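The Standing Desk Was Supposed to Save Us

Four years of being told that sitting is the new smoking, and the backs in my office hurt as much as they ever did.

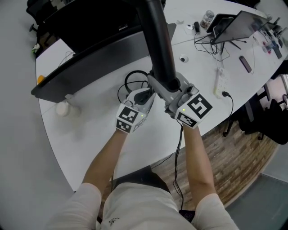

I bought my first standing desk on the advice of a sales page. The desk was a Plidevik, the page had a drawing of a spine on it, and the spine was glowing. Delivery took a month. For the first week I stood all day and felt superior. In the second week my heels began to ache, and by the end of the third I had pressed the down button and left it there.

I don't think I'm unusual. When the insurance office where I used to work part time moved into its new building in Taltia, the owners put in 184 adjustable desks, each with its own motor and its own little memory panel. I went back in November to see a friend and walked the length of the second floor at ten in the morning. Three people were standing. One of them was putting on a coat.

The company still calls the desks a success. I asked what that meant and was sent a survey in which most of the staff agreed that they "valued having the option." I value having the option of a rowing machine, too. It's in the garage.

The case for standing has always been a little slippery. It begins with something sensible, that people who hardly move all day tend to be in worse shape than people who do. Then it slides over to furniture. Somewhere along the way "move more" becomes "stand up," as if a person planted in one spot for six hours were moving. Anyone who has worked a cash register could have cleared this up for free.

Elfriede Mösli could have, certainly. She cut hair for most of her working life and has the veins to show for it. "We would have paid good money for a chair," she told me when I described the desks. She wore compression stockings from the age of thirty and kept a wooden crate under the counter to rest one foot on, then the other. She had never seen a brochure in which standing was a perk. She asked me to send her one, and I did, and she called back laughing.

The people selling the desks have noticed the trouble, and their answer is more things to buy. There is the padded mat, then the mat with a hump in the middle so the feet don't get bored. There is a tilting stool called the Tanner, a kind of tall mushroom you lean against, which lets you sit down without admitting it. Mine cost me a hundred dollars used. It's comfortable for the length of a phone call.

And there are the apps. Drodix, the one my old office pays for, buzzes your wrist when you've been down too long and gives you points when you get up. My friend reached 800 points in her first month by hanging the wristband on the desk lamp and raising the desk from time to time. She won a water bottle.

I wanted to hear from someone with nothing to sell, so I called Nikola Todorova, a physical therapist who sees a lot of office workers with sore necks. She was kinder about the desks than I am. Some of her patients do well with them, mostly people who can't sit through a flare-up of back pain and need another way to get through a morning. For them a desk that goes up is a real help. For the rest, she said, she'd like to know what they do between the desk and the front door.

"They come in and ask me which chair, which desk, what height," she said. "I ask when they last took a walk at lunch. It gets quiet."

Her advice was almost insultingly cheap. Change position before you start to hurt. Put the printer in another room. Take the phone call in the hallway — the boring ones especially. Don't hold a pose because a chart says it's the right one, as even a good position gets sore if you stay in it.

I've tried this for a couple of months and can report a modest improvement in my neck, which may be the walking or may be that I left a job I disliked. I'm not going to put a glowing spine on it.

The Plidevik is still in the spare room, at sitting height. The motor works fine. I ran it up last week to get at an outlet behind it.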